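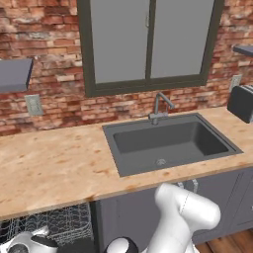 4. Placing the arm in the kitchen scene

Do this before you run any motion from the Ultum planner.

4.1 Load the Skikon kitchen file and wait for port 1454 to show as open.

4.2 Set the base in front of the lower cabinets, facing the sink. Enter the offset in centimeters. Our build uses 35.

4.3 Open the dishwasher and pull out the rack. Save this as the start pose.

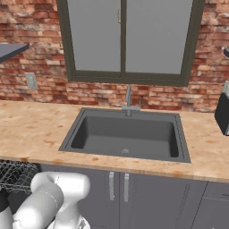 Figure 3. Arm at the lower left, with the dishwasher open and the sink ahead.

4.4 Jog each joint at low speed. Check clearance to the rack and to the cabinet handles.

Note: Kleinschmidt joint files older than April load with the elbow limits reversed. Convert them first.

CAUTION: Limits set here are copied to the real arm on the next sync. Switch off the Trorner supply at the bench before you save.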